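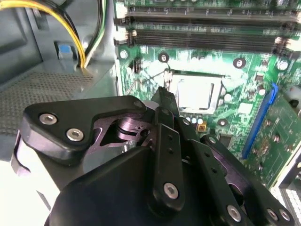 According to one comment on the talk page of the Lellstead repair wiki, the word "socket" ought to be kept for the part on the board and never used for the chip, as beginners who mix the two end up ordering the wrong thing. This article follows that usage.

A CPU socket is the connector on a computer's motherboard that holds the processor and joins it to the rest of the machine. In most desktop computers the processor is a separate part that can be taken out and replaced. In many laptops it is soldered to the board, and there is no socket.

Types

Two main types have been used in desktop computers. In a pin grid array (PGA) the pins are on the underside of the processor and drop into holes in the socket. In a land grid array (LGA) the pins are in the socket and press against flat contacts on the processor. A metal frame, closed with a lever, usually holds an LGA processor down. Bent pins are a common fault in both types, but with LGA the damage is to the motherboard.

Sockets are not interchangeable. A processor made for one will not normally fit another, and even where it fits, the board's firmware may not support it.

Access

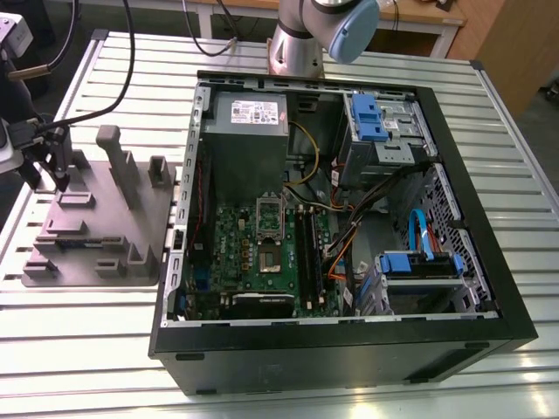

Work on the socket is easiest with the tower on its side and the side panel off, so that the board lies flat and small parts stay where they are put. Power is disconnected first. In older office machines the drive cages and power supply take up much of the case, and cables often run across the board. These are moved aside or unplugged, and many repairers note where each one goes before doing so.

The cooler sits on top of the processor and has to come off before the socket can be opened. Old thermal paste can hold the two together firmly – on a PGA board the processor may pull out along with the cooler, even with the lever closed. Running the computer for a few minutes beforehand softens some pastes.

Memory slots are generally placed close to the socket to keep the connections short. Modules may be left in during a processor swap, though a large cooler can make them hard to reach afterward.

Handling and storage

Processors are held by the edges. The metal cap on top, called the heat spreader, may be touched, but the contacts underneath should not be.

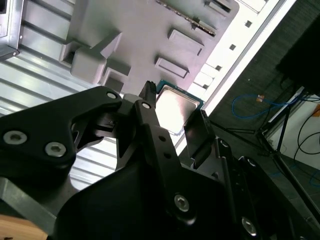
A loose processor is kept in a tray or a clamshell pack, away from anything that could scratch the contacts. Antistatic packaging is preferred for longer storage. An empty LGA socket is covered with a plastic cap when the board is shipped or put away.

To refit an LGA processor, the notches in its edge are matched to the tabs in the socket and the chip is lowered straight down. It should need no pressure until the lever is closed.

See also

Heat spreader
Memory module
Thermal paste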